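Setting up your Omberg mailing scale

Step 1. Pick a spot. I keep mine in a bright room with windows, on a level surface, well away from fans — a draft will make the numbers wander.

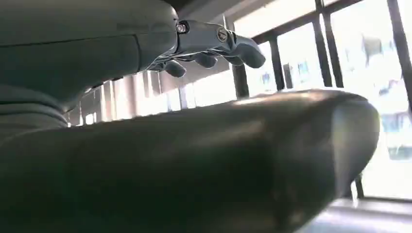

How long should the scale warm up before I use it?
Give it 25 minutes after you plug it in.

Step 2. Set the steel tray on top, ridges up, and press zero. If you zero first and add the tray later, you'll be charging folks for the tray (I did this for most of September!).

Step 3. Weigh your mailer bag by itself. Lower it onto the middle of the tray, let go, and wait for the digits to settle.
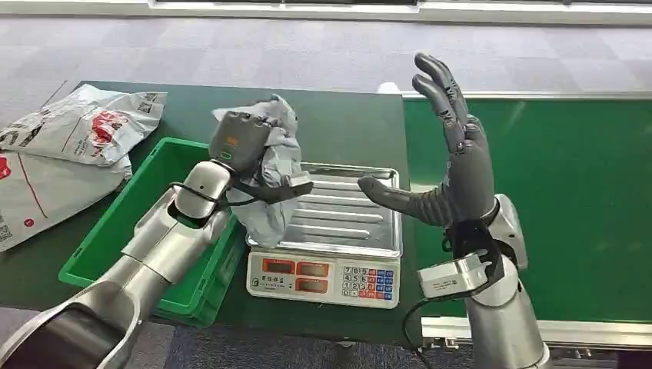
Step 4. Press tare, then fill the bag and weigh it again.

Caution: the limit is 4,000 grams, tray included. Don't lean on it.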